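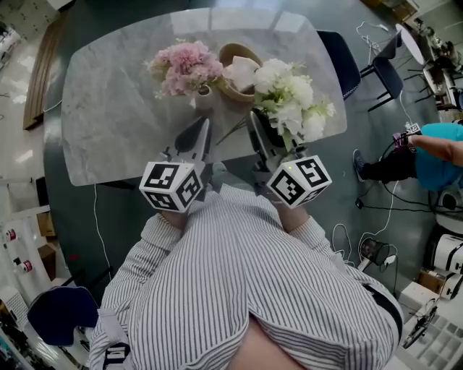 Issue 126, page 14

Geltside Quilt Guild Moves Its Block Exchange to the Mail

The Geltside Quilt Guild will run its fall block exchange by mail this year, with sign-ups open now and finished blocks due in September. The exchange has been held in the back classroom at Plaltwood Fabrics every year since the shop opened, and members usually spend a Saturday-length session trading blocks, sewing rows and eating whatever people bring. The classroom is closed to groups for the time being, so the guild's program chair, Beca Lewis, put together a version that can be done from home.

"The blocks are the same size they always were and the rules are mostly the same," Lewis wrote in a notice to members on June 17, 2020. "What changes is that you need a padded envelope and a stamp."

Anyone who lives in the county may take part, whether or not they belong to the guild. There is no charge to members. Non-members pay a small fee at sign-up, which goes toward return postage. Sewers under sixteen can enter with an adult, and the two may share one set of blocks between them.

Each person who signs up will make a set of 14 blocks in one pattern and mail them to the shop. The sets will be sorted there and sent back out, so that everyone receives 14 blocks made by 14 different people. One extra block may be tucked in for the guild's charity quilt, marked with a safety pin in the corner.

The pattern this year is called Parsa. It was drafted by Huw Bowen, who teaches the beginning piecing class at Plaltwood, and it is built from half-square triangles around a plain center square. Bowen said he wanted something that a person in their first year of quilting could finish without help, but that would still look like a real quilt once the blocks were set side by side.

"If you turn every other block a quarter turn, you get a kind of chain running corner to corner," Bowen said. "If you don't turn them, you get stars. I've made it both ways and I still can't decide. My wife likes the chain."

Blocks should measure twelve and a half inches unfinished. Bowen asks that people square them up before mailing and press the seams to the dark side. In past years a good number of blocks have come in a quarter inch short, usually from a seam allowance that was a bit too wide, and those are hard to fit into a row with the others. He suggests sewing one test block first and measuring it before cutting the rest of the fabric.

Colors are open within limits. The background must be white or off-white solid cotton. The triangles should be blue, green or gray prints, with at least two different prints in each block. The center square can be anything the maker likes, including novelty prints, and Lewis said the centers are the part people seem to look forward to. Last year's exchange turned up tractors, teapots, a great many chickens and one square cut from an old bowling shirt.

Fabric should be good quality quilting cotton, washed or unwashed, but the maker should note which on the slip that goes in with the set. Flannel, knits and polyester blends will be sent back. People with cats or dogs are asked to run a lint roller over the blocks before they go in the bag, and smokers are asked to wash the fabric first.

Plaltwood is selling a kit with the background yardage and a bundle of prints from the Mitalov line, already sorted into blues, greens and grays. The kit makes the full set of 14 with enough left over for the charity block. It does not include the fabric for the centers. Kits can be ordered by phone and picked up at the side door, or mailed. The shop has put aside nearly 126 of them and does not expect to be able to reorder before the deadline -- the mill that prints two of the greens is behind on shipments.

Using the kit is optional. Lewis said she would be just as glad to see people sew from what they already have on the shelf.

The printed pattern is free and comes with the sign-up packet. It has cutting charts for both the standard method and the eight-at-a-time method for making the triangles, plus a page of coloring diagrams. Bowen has also written out a layout guide for three finished sizes: a wall hanging, a lap quilt and a twin. The 14 exchange blocks are not enough for the lap quilt on their own, so the guide shows how to fill in with plain squares or with blocks of your own.

For those who have questions partway through, Bowen will take calls at the shop in the early afternoon, and he will look at photos of blocks sent in by email. He asked that people send a picture with a ruler laid across the block, from edge to edge, because most of what goes wrong shows up right away against a ruler.

The block exchange began as a way of using up leftovers from the guild's raffle quilt. Lewis went through the old sign-in books this spring while the guild's records were being moved out of the classroom and found that members have traded 1282 blocks since the first one. A few of the early quilts are still around. One hangs over the register at the shop, and another is on a bed in Lewis's guest room, where she said it has faded on the window side.

A show of finished tops is usually part of the winter meeting. The guild has not decided how or whether that will be done this time. Members who finish a top are asked to hold on to it and let Lewis know, so that she has a list to work from.

The charity quilt will be assembled by the guild's sewing group and quilted on the shop's longarm machine. It will go to the Geltside family shelter, along with any extra blocks that come in. Donations of batting, twin size or larger, are also welcome and may be left in the bin by the side door.

Sets should be mailed flat in a zip bag inside a padded envelope, with the completed slip and a self-addressed return label. Please do not fold the blocks. Sets that arrive after the deadline will be used for the charity quilt if the maker agrees, or returned.

To sign up, call Plaltwood Fabrics or fill out the form on the guild page. Packets go out within a week of sign-up. Anyone who signed up for the canceled spring retreat can have their deposit applied to a kit, or refunded, by leaving a message for Beca Lewis at the shop.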